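Moving the kitchen into the back room

We finally moved the kitchen in August. I say "moved" because that is what it felt like, although what the builder did on paper was take out a wall and run the plumbing eleven feet further than it used to go. The old kitchen is now the place where coats and boots live, and the back room, which for years held a desk and a broken exercise bike, is where we cook.

I had two quotes. The first was from Plarkcombe, who do a lot of the houses on our side of town, and the second was from Coralie Ruawai, who works mostly by herself and was recommended by my sister. Coralie's came in higher but she had measured the room properly and had spotted that the floor dropped toward the yard door. Plarkcombe hadn't mentioned it. I went with Coralie.

The floor took longer than anything else. She pulled up the old boards near the door and two of the joists under them were soft enough to push a screwdriver into. Those got replaced, and then there was a wait for the leveling compound to cure, and then another wait because the tile I'd picked was out of stock. I ended up with a plain gray one from Zarneletti that I like better than my first choice. It doesn't show crumbs, which may be good or bad depending on how you feel about crumbs.

For five weeks we cooked on a hot plate in the hallway. I learned to make a decent rice porridge from my neighbor Mrs. Lưu, who brought some over on the second night and then came back with the recipe written on the back of an envelope. We also ate a lot of toast. Washing up was done in the bathroom sink, and I don't recommend it with anything larger than a cereal bowl.

The cabinets are from Feltent. They arrive flat and you are supposed to be able to put one together in an hour. My first one took most of an afternoon and had a door on backward. By the end I was faster, but I still had Manaia Whitcombe from work come over to help hang the wall units - they are heavy, and I didn't want to find out the hard way that I'd missed a stud. He brought his own level and didn't trust mine.

Storage was what I had thought about most. In the old kitchen everything that didn't have a place ended up on top of the fridge, and things to go out piled up by the back door until somebody tripped on them. So I gave up one full base cabinet, next to the sink, to trash and recycling. Coralie tried to talk me into drawers there and I can see why, since it's a good spot, but I haven't regretted it. The sorting gets done when you're standing at the sink with the empty thing in your hand. 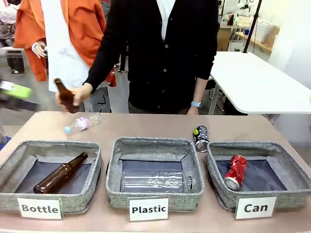 Is it worth giving up a whole base cabinet in a small kitchen? For us it was, and the pans that would have gone there fit on a rail over the stove.

There are still a few things left to do. The strip of wall above the window needs a second coat, and the light over the counter buzzes when it has been on for a while. Coralie thinks it's the dimmer and is coming back to swap it. The yard door sticks a little in the mornings too, but it did that before we started.

I also need to decide what to do with the old countertop. It is leaning against the fence at the moment under a tarp. Manaia wants part of it for a workbench, and if he can borrow a truck he can have the lot.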